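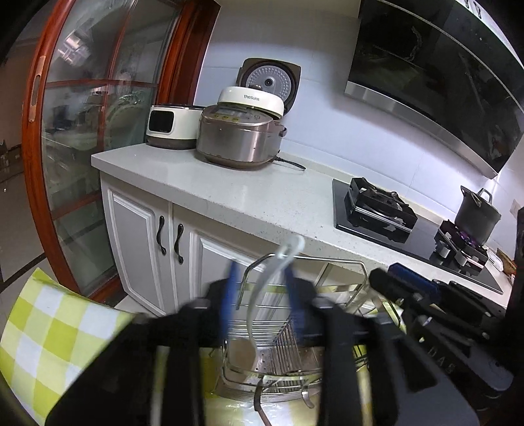 By Osto Magazine staff | Automation | 2019-10-28

The chopstick broke on the third try of the afternoon. One half stayed in the robot's right gripper. The other went over the edge of the table and landed near the chair where a visitor had been sitting a minute earlier.

No one was hurt, and Volivex, the company that built the robot's control software, would like that to be the main point. Its incident note says so in the first line and again in the last. What sits in between is more interesting, and a good deal less comforting.

The robot is called Rorov. It has two arms on a fixed stand, and for most of this year it has been on trial in the test kitchen at Naidoo House, where it is supposed to learn small household jobs: sorting chopsticks, hanging up utensils, putting a lid on a pot. It learns from people. A person takes a gripper in each hand and does the job at a real table or counter, and the recordings become the lessons. Volivex likes to say that a robot taught this way picks up human caution along with human skill.

It did not show much caution that day. Rorov was meant to lift a single chopstick with its left gripper, pass it to the right, and stand it in a wire basket. The left gripper was late letting go. The right one had already started toward the basket. For a moment both arms had hold of the same thin piece of wood and wanted it in different places, and the wood lost.

A person doing this would feel the tug and ease off. Rorov's arms do have a force limit, but it was set for pots, and a chopstick gives way long before a pot does. The automatic stop never came on. The arms went on moving for 60 seconds, one of them placing half a stick with great care, until the operator hit the red button.

Why the wait? The operator, according to the note, "believed the task was recovering." Anyone who has watched one of these trials will know the feeling. The machine is slow and odd even when it is working, and slow and odd is also how it looks when it is failing.

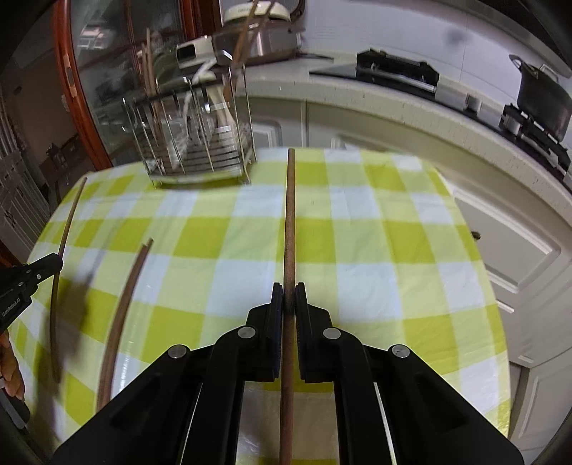
Chopstick practice with hand-held grippers. The lesson depends on two hands keeping the same time.

The cause took Volivex two weeks to find, and it was dull. The company had collected 391 recordings of the chopstick task. Left-hand and right-hand files are joined later by a script written in-house, and after an update that script began lining up some pairs wrong. The gap was 200 milliseconds, too short to spot on playback unless you know to look for it. In a handoff, it is the difference between letting go and hanging on.

There was a check that should have caught this. It passed 386 of the 391 recordings. The five it threw out had missing video. The check looked for files that were absent or damaged, and it had no opinion on whether the left hand and the right hand belonged to the same instant. Volivex called the data "validated" in its material for the trial anyway. When we asked what the word meant, we were sent the same brochure.

The fixes are sensible as far as they go. The script has been repaired, the recordings rejoined, and the force limit now changes with the object. The visitor's chair has been moved back behind a line of tape on the floor. Naidoo House wanted a clear plastic screen as well and was told it would get in the way of filming.

None of this touches the harder problem. Rorov had no way of telling that it was holding half a chopstick. It finished the motion, logged the attempt as complete, and the attempt counted as a success in the weekly figures until somebody read the incident note and took it out. We asked how many other successes had been checked by eye. Volivex said it was "reviewing its process" — a phrase that leaves plenty of room for the answer to be none.

The trial starts up again in November, with the same robot and the same table. Lids are next on the schedule.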